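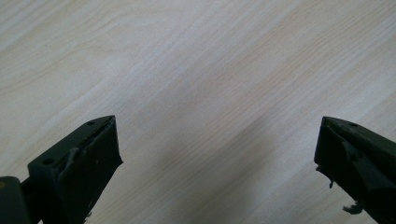 Caltness Automation, Cell 4 maintenance thread. August 28, 2025. Posted for partner sites running the same two-finger gripper on the Cumum wrist. Please read the whole thread before ordering parts.

Cell 4 was withdrawn from service at the start of the day shift so that the finger coverings could be inspected and replaced. The other cells at the Emby site are running to the normal schedule.

Both fingers show wear on their inner edges. On the left finger the dark covering has peeled away just below the top face and a flap of it has lifted and curled outward.

The right finger is in poorer condition. A frayed strip hangs a short distance below the tip, and a clump of shredded, fibrous material stands out from the inner edge farther down.

Our maintenance schedule treats any lifted edge on a finger covering as grounds for replacement. It does not permit trimming. A trimmed edge changes the contact area, and the grip settings for the cell were established on a full covering.

Sites that have been trimming flaps with a utility knife are asked to stop doing so and to enter the affected fingers in the wear log under "covering, incomplete".

The covering on Cell 4 was last changed in May. The interval laid down for this cell is 288 operating hours between inspections, with replacement on condition. Inspections are to be carried out with the fingers fully open and nothing in the grip.

A note on the inspection surface. We ask that fingers be examined over a pale, plain surface under ordinary room lighting. Loose fibres are difficult to pick out against the dark bench mats supplied with the original cells, and two sites have reported fingers as sound that were later returned to us with frayed edges.

Procedure for replacement, as now adopted at Emby, follows in the next several posts. It supersedes the version in the printed binder.

Step one. Park the arm in the service position, isolate power at the cell disconnect, and apply the lockout tag. Release the stored air on pneumatic cells. The tag stays with the person doing the work until the cell is handed back.

Step two. Mark each finger left or right on the outer face in paint pen before removal. The fingers look interchangeable and are not. A set fitted the wrong way round will still close, but the tips will not meet squarely.

Step three. Remove the finger fasteners and place them in the tray in order. Do not use the tip holes as a purchase for pliers or a pry bar. We have scrapped one finger this year through damage of that kind.

Step four. Strip the old covering by hand, working from the lifted edge. Residual adhesive is to be softened with the approved citrus cleaner and wiped off with a lint-free cloth. Scrapers of any kind, including plastic ones, are no longer approved for the upper face.

Step five. Inspect the bare finger. Light scuffing on the front panel is acceptable and should not be sanded. A crack, a raised burr or any distortion at the tip means the finger is to be replaced as a unit.

Step six. Apply the new covering from the tip downward, pressing it into the inner edge with the hand roller. The seam must finish on the outer face. A seam left on the inner edge is exposed to every part the cell handles, and we have come to regard it as the most common source of early peeling.

Step seven. Leave the adhesive to cure for 20 hours before the cell is run under load. We are aware that this is longer than the figure in the binder. Sites that cannot spare the cell for that period should hold a second covered pair on the shelf.

Step eight. Refit the fingers to the linkage, tighten the fasteners evenly to the value on the cell card, and move the fingers by hand through their full travel. There should be no binding and no contact between the new covering and the gripper body.

Step nine. Restore power, run the empty open-and-close routine at reduced speed, and then run 8 trial picks with the test block. Record the grip reading for each pick on the handover sheet.

While the fingers are off, please also clear the linkage. Shed fibre tends to work its way back toward the body of the gripper and collect at the pivots. A soft brush and the shop vacuum are sufficient. Compressed air is not to be used, as it drives debris into the bearings.

Parts. Covering kits are supplied through Henríquez in packs for one pair of fingers. Orders placed through the site storekeeper should quote the cell number and the finger revision. Kits ordered by gripper model alone have been arriving in the earlier, shorter cut.

The shorter cut must not be stretched to fit. Please return it to Henríquez unopened for exchange. Opened kits may be kept for training.

We have been asked whether a heavier covering would extend the interval. A heavier grade was tried on Cell 4 last year. It held up well at the edges but reduced the clearance at full close, and thin parts were being dropped. The standard grade was reinstated and remains the only one approved.

We have also been asked whether the interval should be shortened. No change is proposed for the time being. Sites handling unfinished board or cartons with exposed staples may inspect at the end of each week at the discretion of the shift lead — the wear log should state that this is being done.

Removed coverings should be bagged, labelled with the cell number and date of removal, and sent to Emby with the monthly return. They are examined for wear pattern and are of more use to us dirty than clean.

Cell 4 will remain locked out until the curing period has ended and the handover sheet has been signed. Work allocated to it has been moved to Cell 2 in the meantime. Operators should expect a slower changeover on the larger cartons.

The revised procedure will be issued as a replacement page for the binder. Until it reaches your site, please print this thread and keep it with the cell card. Questions should go to the Emby maintenance desk through the usual request form, with the cell number in the subject line.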